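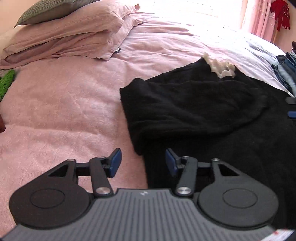

Folding on the bed: notes for the Friday talk, 2 p.m. slot

Start with the hello, thank Didier Vasseur for the room, then get straight to the shirt. Hold up the shirt! Leave it up there while people find seats.

Opening. I love this subject and I'm going to say so. I have been folding clothes on beds for most of my life and I only got good at it in February, when I moved into the small apartment in Trondudbridge and had one dresser for everything I own.

Why the bed. It's big, it's at a decent height, and a garment can lie all the way open on it. A table is firmer, sure, but my table is always full of mail. Dark top on a pink bed, like the one in the picture: you can see every edge of the sleeve. Black on navy bedding at ten at night, you can't find the cuff at all. (Pause, people usually nod here.)

Sleeves first. Big point, go slow. Lay the top out, smooth from the collar down, and bring the sleeve across the body so the cuff points at the opposite side. Then double it back if it's long. In the picture there's a sleeve section lying folded across the upper part of the top, squared off at the end. I like a squared end. It stacks.

Demo 1: my gray sweatshirt. Talk while folding. Don't rush the second sleeve, I rushed it in Nunis and it came out like a sandwich.

Soft stuff. Knits and fleece are forgiving, they don't hold a hard crease, but they puff. Press the air out with the flat of your forearm before the last fold. Thirds, then in half. If it stands up on its own it's ready for the drawer. If it flops, open it and do thirds again, tighter.

Demo 2: get somebody up from the front row. Marius Văduva said he'd do it if everyone else is shy. Give him the thick one.

Numbers, quick, for the people who like numbers. I kept a tally on the closet door this winter and got to 449 folds before I stopped. Most of them were T-shirts, so don't be impressed.

Hanging vs. folding. Keep this short or it eats the whole talk. Heavy knits get folded, they stretch at the shoulders on a hanger. Shirts with buttons, hang them. Hoodies, I go back and forth, ask the room.

Questions. Somebody will ask about fitted sheets. Say yes, I have opinions, come find me by the coffee. Bring the spare sheet just in case!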